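Vedcombe Community Board > Local Life > Pride and LGBTQ+

Topic: Is the new "Welcome Here" sticker scheme worth anything?

marlowe_st
Started 26/02/2020

So the Vedcombe traders' group is rolling out rainbow door stickers for businesses that sign up as "welcoming venues." I got the flyer under my door. As far as I can tell, a business pays $99, sends one person to a 26 minute online course, and gets a sticker plus a listing on the website. The course is run by an outfit called Trerum that I had never heard of until this week.

My husband and I have lived here nine years. We have been stared at in exactly the sort of place that will be first in line for one of these. I'd like to be wrong, so tell me what I'm missing.

quietharbor

I don't think you're missing much, but I'd still take the sticker over no sticker. When I was 17 I would have walked two miles out of my way to get coffee somewhere with a rainbow on the door. It does something for a kid even if the manager only put it up to look good.

marlowe_st

Fair, and I've heard that from other people too. My trouble is what happens when the kid walks in and the guy at the register makes a crack. Now the sticker told them a lie. Is there any way to complain? The flyer doesn't mention one. It has room for a discount code and a photo of a cupcake, though.

Benchwarmer2132

I own a small shop (not saying which) and I signed up. A few facts, for whatever they're worth.

The $99 is per year, and they do not say that in large print. The course is videos with a few questions at the end, and you can retake it until you pass. One staff member has to do it, and that person is supposed to "share the learning" with everybody else. No one checks.

That said, I had all my staff watch it on the clock and we had a decent talk afterward about names and pronouns on our loyalty cards. Two of them had never thought about it. So it wasn't worthless to us.

tallgrass

"You can retake it until you pass" is the whole scheme in one sentence.

Benchwarmer2132

Sure, but so is the food handling test and you still eat out.

tallgrass

The food handling test has an inspector behind it. If there were somebody who could walk in and pull the sticker off the window, I'd feel different. Right now it's a membership fee with a flag on it.

pepper_and_rye

Can we talk about Cocco? They've already got the sticker up. Last July they asked two women I know to "keep it family friendly" on the patio. They were holding hands. I was at the next table, so this is not gossip. A year later they get a rainbow for the price of a parking ticket?

dockside_dan

Not a year later, it's been seven months. Also Cocco changed managers in the fall. The new one has been great with our group, we've had the book club in there every month and never had a problem. I don't think a place should be stuck forever with what one manager did.

pepper_and_rye

OK, seven months. Did the new manager ever apologize to anyone? I looked at their page and there's nothing. I'm glad the book club is happy. My friends still cross the street.

dockside_dan

I don't know if they did. I can ask next time we're in. I would rather ask them than assume.

marlowe_st

Please do. And this is the part that bothers me about the scheme, because neither of you is making things up and the sticker can't tell a visitor anything about it. Somebody coming in for the weekend sees the same rainbow on a place that has done the work and a place that paid last Thursday's invoice, so to speak.

oldmilljean

I'm going to be the grumpy one and say I don't want a list of welcoming venues at all. It's supposed to be the law. They have to serve us. When you print a list of nine places that are nice to gay people, you're telling all the others it's optional.

quietharbor

I get the principle, but the law doesn't do anything about a dirty look. I'm a trans woman and I keep a list in my head already, every trans person I know does. Having it written down would save a new person in town from finding out the hard way.

oldmilljean

Then I'd want you to write it, and leave Trerum out of it.

quietharbor

Well, yes. On that we agree.

vandico_regular

For comparison, the Vandico bar did this on their own years ago with no sticker. They have a sign by the door with a phone number and it says if anyone hassles you, staff or customer, call and we'll deal with it. I used it once. A man was following my boyfriend around the room and he was outside on the sidewalk inside of a few minutes. Cost to Vandico was one sign.

tallgrass

That's the kind of thing I mean. A promise with a phone number attached.

Benchwarmer2132

I'd put that sign up tomorrow. I asked Trerum whether there was a complaints line and got a reply saying they "encourage open dialogue between venues and guests." So that's a no.

marlowe_st

Thanks for asking them, that is more than I got. I called the traders' group and was told the complaints side was "phase two." No date for phase two. I asked who decides whether a venue loses its sticker and the person on the phone said nobody had raised it before — which I find hard to believe, unless they only asked people who were buying one.

pepper_and_rye

They did only ask people who were buying one. The survey went out to member businesses. I don't know of a single person in the Pride group who saw it.

dockside_dan

I'm in the Pride group and we had an email. It came in over the holidays and I think most of us missed it. Still not much of an effort, I admit.

oldmilljean

An email over the holidays. Well then.

marlowe_st

Here's what I'm going to do, and anyone can join in or tell me it's a waste of time. I'm writing to the traders' group with three questions. Who takes complaints, how does a place lose the sticker, and where does the $99 go. If Benchwarmer is willing, I'd like to add the wording from the Vandico sign as something they could hand out for free. I'll post the answer word for word, including if there isn't one.

I'm not asking anybody to boycott a shop over this. I'd still go into a place with a sticker, and I'd still look around first before I reached for my husband's hand — same as I do now.

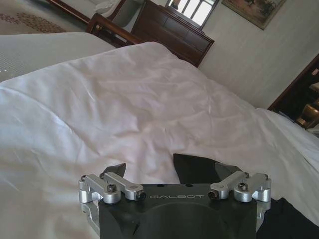
If you want your name on the letter, message me and tell me whether to list you as a resident or a business. I'd like to send it before the next traders' meeting, and I'll put the draft up in this thread first so people can pick holes in it.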